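検索 キーワードを入力 サイト内を検索

ジレトン通り便り 秋の臨時号
2020年10月16日

すみません、今号は急いで書いてます。印刷屋さんの締切が早まったので。誤字はご容赦を。

■冬の読書会、やります

去年の続き。12月から再開。場所はミデル会館の2階、奥の和室。今回は長いのを読みます。全456ページ。ひるまないでください。ひと月に100ページずつ、残りは最後の回にまとめて。途中からの参加も可。読み終わってなくても可。私も去年は二回ほど読み終わらずに出ました。

本は各自で用意。図書館にも2冊入ってますが、予約がもう埋まりかけてるそうです。古本なら300円くらいで見つかることも、と書こうとして、いま調べたら値段はまちまち。お早めに。

■夜更かし組と早寝組

前回のアンケートで意見が割れたのが開始時刻。七時派と八時派。今回は七時半にします。間をとっただけです。異論はあるでしょうが、もう会館に申し込んでしまいました。終わりは九時。延びません。鍵の返却があるので、ほんとに延びません。

お茶は各自持参。お菓子の持ち寄りは今年はなし。さみしいですが、個包装でもなしです。座布団は間隔をあけて並べます。窓は開けっぱなしなので、ひざ掛けか厚手の靴下を。去年つかった石油ストーブは、会館の決まりが変わって使えなくなりました。

■ゆっくり読む、ということ

ロスタム・マザンダラニさんから、寄稿をいただきました。紙面の都合で一部だけ。全文は次号に。

「若いころは一晩で一冊読むのが自慢でした。筋だけ追って、人の名前は忘れる。いまは同じ段落を三日つづけて読んだりします。声に出すと、急いでいたときに飛ばした言葉がひっかかってくる。川の名前とか、料理の名前とか。地図を出してきて、その川を探したりもします。そうなると、その晩は一ページも進みません」

読書会でも、最初の十五分は音読にあてます。順番に一段落ずつ。苦手な方は聞くだけで結構です。パスも可。漢字が読めなくて止まるのは毎回のことで、たいてい誰かが横から教えてくれます。

速く読みたい方には物足りないかも。そういう方は先に進んでいてください。ただし結末は言わないこと。これだけはお願いします。去年、休憩中の廊下で犯人がばれました。まだ根に持ってる人がいます(私です)。

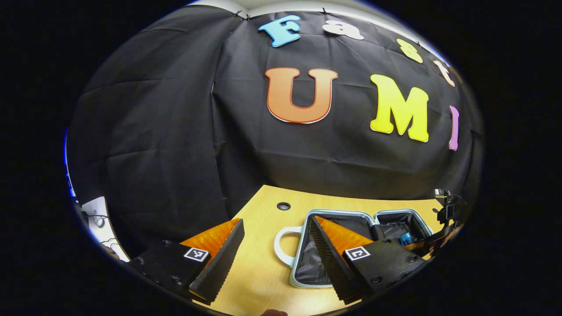 ■申し込みと問い合わせ

会館の受付にノートを置いてあります。名前と、連絡のつく電話番号を。メールの方は件名に「読書会」と入れてくださいい。件名なしのメールは埋もれます。

担当はグラディス・パロミノさん。火曜は不在。電話は午後が確実です。

参加費は1回300円、当日集めます。おつりが足りなくなるので小銭で。欠席の連絡は不要。

あと、前号で会館の住所の番地がまちがってました。パレデス書店のとなり、が正しいです。うらの駐車場に出てしまった方、失礼しました。

次号は年明けの予定。原稿募集中、短くて可。

コメント

かえで:七時半、助かります。子どもの風呂のあとに走って行きます。

もと早寝組:九時で終わるならがまんします。ストーブなしはつらい。湯たんぽは持ち込み可ですか?

編集係:湯たんぽ可です。お湯は家で入れてきてください。給湯室は使えません。

匿名:廊下で犯人を言ったのは私です。まことに申し訳ない。今年も行きます。

N:文庫は上下巻に分かれてるのもあるみたいですが、ページがずれませんか。

編集係:ずれます。章で合わせましょう。範囲は受付のノートの表紙うらに貼っておきます。

最近の記事
・ヴァスブリッジ行きバス、冬の時刻表
・パレデス書店の棚から 料理本の巻
・ミデル会館 和室の障子はりかえの件
・落とし物(傘、片方の手袋、老眼鏡)
・前号の訂正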